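Last updated: August
14 comments | 153 shares

Recording tidy-up clips on the bed: what works for me

I've been collecting grab-and-place examples at home with a hand-held gripper for a while now (over 1294 clips sent in so far!), and Kirsten Charbonneau asked me to write down my habits for the other Prornia home folks. So - in no special order.

Use the bed. Small stuff doesn't roll far on a sheet, your back will thank you, and a plain-ish color helps the learning system tell a sock from the bedding. Open the jaws wide before you go in, and come down slower than feels natural.

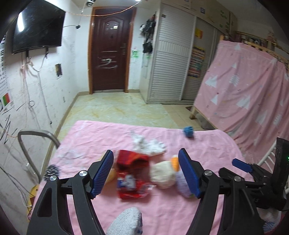 Mix up your pile, too. I used to do all socks, then all toys, and my clips came back marked "too similar." Now I throw soft things, knitted things and hard things together and shuffle them every 8 clips. Don't fold anything nicely! Real mess is what it needs to learn from.

For long, stiff items I line the pads up with the long sides and squeeze across the middle. Grab one by the end and it swings like a gate. If you miss, keep recording and try again, then tag it as a retry in Garkimix - a fumble you recover from is still a good example. And give the pads a wipe now and then, lint gets in there like you wouldn't believe. 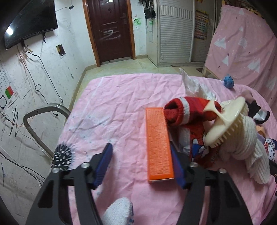
Lining up on the orange brush-like piece, sock and scalp massager next door.

I upload after supper, when the Wi-Fi is quieter. Next time I'll get into drawers, which I'm still pretty bad at.

153 shares | Leave a comment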